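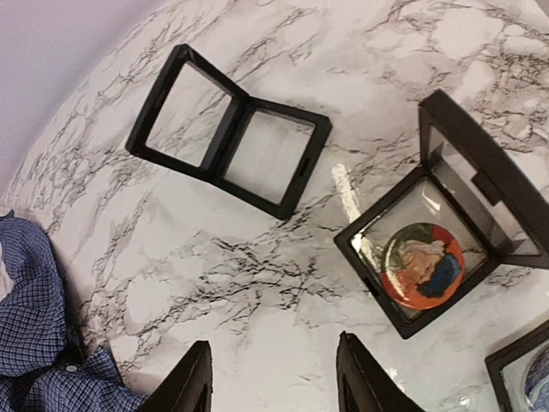
Trukari-Greifer für Schwebedosen, taugt der was?

Stadell
Hallo zusammen, ich überlege, mir das Greifer-Set von Trukari für meinen kleinen Tischarm zu holen. Er soll Sammlerstücke in Schwebedosen einlegen, also die aufklappbaren Rahmen mit Folie. Hat das schon jemand laufen? Klappt auch das Schließen oder muss ich da selber ran?

Leone
Ja, seit März, und ich bin echt begeistert! Die schmalen Finger kommen prima an den Rahmen ran. Von 20 Dosen hat meiner beim letzten Durchgang alle bis auf 3 sauber zugeklappt. Tipp: Greifkraft auf 33 Prozent runter, sonst rutscht der Rahmen weg. Und die Lampe seitlich stellen, die Folie spiegelt wie verrückt und dann findet die Handgelenkkamera die Kante nicht (hat mich einen ganzen Abend gekostet). Offene Dosen lege ich immer mit dem Scharnier vom Arm weg hin. Einlernen ging mit 4 Vorführungen, macht richtig Laune!

Miluvex
Kenne nur den Vorgänger, der war ok. Auf glatten Tischen evtl. eine dünne Matte drunter. Preis finde ich happig.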